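Putting the Puffy Coats Away: Folding, Stuffing and Storing Quilted Down Jackets

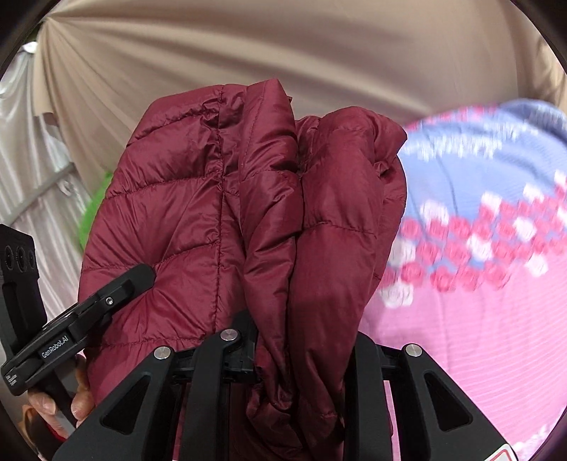
A burgundy down jacket gathered up into a bundle.

Every year, at some point in April, I decide that winter is over and start clearing the hall pegs, and every year it is the down jackets that defeat me. Jumpers lie flat and wool coats hang nicely, but a quilted jacket has a mind of its own. You press one side and the other side comes up! After a good many springs of wrestling with them (we have five in our house, and the cupboard under our stairs in Trellasdale is not a generous one) I have settled into a way of doing it that I'm happy with, so I thought I'd write it all down.

Before you fold anything

Empty the pockets, and I do mean all of them, including the little one inside that you forgot was there. I once put a coat away with half a packet of mints in it and was picking sticky bits out of the lining in October.

Look along the stitching between the puffy bands for any little feathers poking through. Don't pull them out, tempting as it is, as each one makes the hole a bit bigger for the next. Pinch the fabric from the other side and ease the feather back in, then rub the spot with your thumb.

Collars and cuffs get the grubbiest. A damp cloth with a drop of mild soap will see to most marks on a shiny shell, and it saves a full wash. If the jacket does need washing, go by the care label, use a cleaner made for down, and give it far longer to dry than you think it needs. Feel each band between your fingers. If there are still lumps, it is still damp inside, and it must not go into a cupboard yet. I leave ours over the airer for an extra day even after I'm sure.

The everyday fold

Do the zip up to the top and lay the jacket face down on the bed. Bring both sleeves across the back so they overlap. Fold the sides in until you have a long strip about as wide as the collar, then start at the hem and roll upwards, slowly, leaning on it with your forearms as you go. The air has to get out somewhere, and if the zip is done up it mostly goes through the neck, so leave that end open and roll towards it. If there's a hood, tuck the finished roll inside it and you have a tidy parcel with no string or bands.

When I'm only moving coats from one room to another I don't bother with any of this. I bunch them up in both arms and go. A few creases and puckers in the fabric won't hurt for an afternoon, and they mostly shake out again.

Bags, boxes and the airing cupboard

For the summer months, go for something roomy. A cotton pillowcase is my favourite, one jacket to each, with the open end folded under. I also have two of the Jolora canvas boxes, which have lids and stack well, though I only put two jackets in each where three would go in with a shove. An old suitcase does the job just as nicely if you have one sitting empty.

I'm not keen on those bags you flatten with the vacuum cleaner, at least not for down. They're lovely for a weekend away, when you want a coat in the bottom of a case, but left squashed for months the filling can be slow to come back. If you have no other choice, let a bit of air back in before you seal it.

Keep everything off the floor and away from outside walls. Lavender bags are a pleasure to open a box to, though I would keep them in their own little pouch and well away from the fabric if they're the oily sort.

Waking them up in autumn

Take the jackets out a day or two before you think you'll want them. Hold each one by the hem, give it a good hard shake, turn it round and shake it again from the shoulders. If it still looks sad, and the label allows it, ten minutes in the tumble dryer on low with a couple of clean tennis balls will plump it up beautifully. It makes a terrible racket, so perhaps not while anyone is napping.

Any flat patches left after that can be teased out by hand while you're sitting with a cup of tea. Work along one band at a time, tapping and pulling gently at the clumps until the down spreads out again.

A reader asked after my last coat page (which had 183 comments, thank you all!) whether hanging is better than folding. If you have the rail space, then yes, on a wide padded hanger, with a bit of room either side. We haven't the space, so ours stay in their pillowcases until the mornings turn cold. Next time I'll be tackling gloves, and the basket of odd ones I have been avoiding since February.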